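Let the small games be small
Neelam Shukla
23/06/2021

I have been playing Utska on my phone for most of the spring and I still haven't finished it, which says more about me than the game. You run a ferry between 11 islands, carrying turnips, post and the odd goat, and that's about all there is to it. There is no energy bar. It doesn't shout at you to come back at lunchtime. I love it!

What I want to argue is that phone games were always best when they asked for very little, and that the makers who remember this deserve far more of our attention (and our money – Utska costs less than a sandwich).
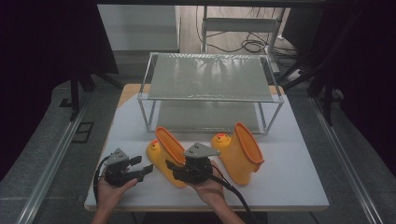

Take Twal, which everyone at work was playing last August. The first 36 levels are a joy, all sliding tiles and daft little bell noises, and then the shop opens. Suddenly there are gems, keys, a second sort of gem, and a timer on the thing you were happily doing five minutes before. I got to level 1161, so I can hardly claim it put me off, but I couldn't tell you a single thing about the last thousand.

Utska I could draw you from memory. I know which harbour has the awkward current, and I know the goat fares. 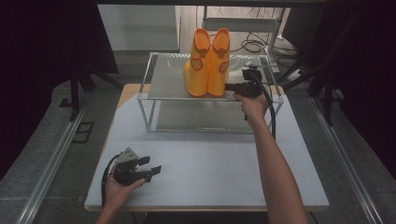
Orange boots on the upper glass shelf.

People say paid games can't survive on phones any more. Maybe most can't. But Hamard, the studio behind Utska, is a team of four, and they have already put out a free winter map with proper fog and a lighthouse you have to keep lit. I stayed up far too late with it and regretted nothing. 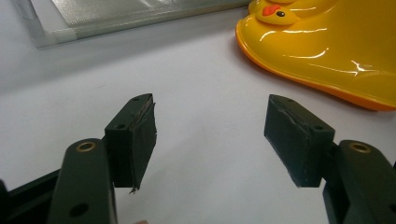
Where to start

If you've never paid for a phone game, try Stullimbridge first. It's a gentle puzzle about mending a canal, it works without a signal, and you can save at any moment, even halfway through a lock. Then get Utska, and take the northern route before you buy the bigger boat.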